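**Grorker** is a student robotics club and the annual kitchen-tidying contest it runs. The club was founded by Juraj Beneš, then a second-year engineering student, after a departmental open evening at which his line-following buggy followed the wrong line into a cloakroom. It meets in term time from six in the evening until the building is locked, an arrangement members describe as generous in winter and cruel in April, when the contest is held.

## History

The club began with wheeled robots and stayed with them for two years. Its first machine, *Holub*, was meant to deliver post between offices. It delivered one letter, to the office it had started from, and was retired with full honours to a shelf.

The move to arms came under Marek Machala, who took over as chair and argued that a robot which could not leave the table could not get lost. A second machine, *Holel*, was built by members from printed parts and could lift a teaspoon on good days. It was later put aside in favour of a commercial arm, to the regret of those who had built it and the relief of those who had been asked to repair it.

## The contest

Teams are given a table of kitchen things and toy food and must have the arm put named items where they belong. The list of items is read out at the start of each run, and a run lasts 10 minutes. Up to 160 points can be scored, of which 100 are for placing items correctly and the rest for style, a category that has been disputed every year since it was introduced.

Points are lost for dropped items, for items put in the wrong container and for any contact that a judge hears before seeing. Teams may lay out their own practice tables, and the habit has grown up of making these far more crowded than anything the rules allow. 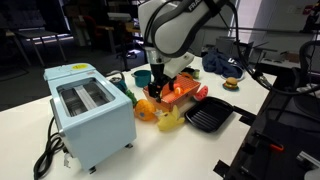
*The arm at work over the basket, with toy food and cookware on the table.*

Soft toys are generally held to be the easiest items, as they forgive a poor grip. Pans are the least popular. Handles point wherever the last person left them, and a ridged grill pan offers the fingers plenty to touch and very little to hold. The toy hamburger has a reputation of its own: it is rarely dropped, but it is often squeezed, and the rules say nothing useful about whether a flattened hamburger has been placed correctly.

The highest score on record is 46 points short of full marks. It was set by a team called Cinero, whose members spent most of the term on a single movement, the slow approach from straight above, and left the rest largely to chance. Their method has been widely copied – including, in the following year, by a team that copied the part left to chance.

## Teaching

Since its third year the club has also run a short course for new members. Beginners start by moving the arm by hand and recording a few positions, then go on to planning a path around obstacles. Gripping comes last. Beneš, who still gives the opening talk, is known for asking newcomers to pick up a cup with two fingers and their eyes shut, and for bringing his own cup.

Written work is limited to a logbook. Entries are supposed to record what was tried and what happened, though older volumes also contain a running argument about biscuits and a fairly good drawing of *Holub*.

## Name

The origin of the name is unclear. Machala has said that it was a typing error on the room booking form and that correcting it would have meant filling in the form again. Beneš maintains that it stands for something, and has given at least two versions of what.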